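Can a machine sweep up yet?

25 September 2018

I've been promising you all a proper answer on the sweeping machines, so I took myself off to the Odside campus for the second round of trials (and yes, I had cake). The job sounds dull, which is rather why I like it: get across a great big stretch of paving, keep clear of the kerbs and don't miss the corners.

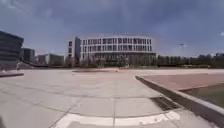
The wide open bit

I'd have said this was the easy half! Big flat slabs, a painted line, hardly anything to bump into. But the curved kerb is a proper nuisance, and the slotted drain grate sits right at the foot of it, just where leaves love to gather. Skevetberg's sweeper covers up to 40 slabs before it needs a nudge, they tell me. My old broom has never needed one.

The long path is another matter, with grass either side and bikes coming through. A person with a broom looks up and steps aside without thinking about it. Alance say their machine now slows down for cyclists, and I'd like to see it manage that on a busy morning in May before I believe a word.

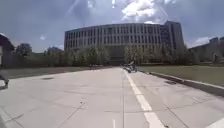

So, do I want one?

Not for my back yard, not at 3427 a go. For a place this size, maybe, if somebody still does the edges by hand. Urbańczyk are bringing their kitchen floor model next, and I'll be there with crumbs.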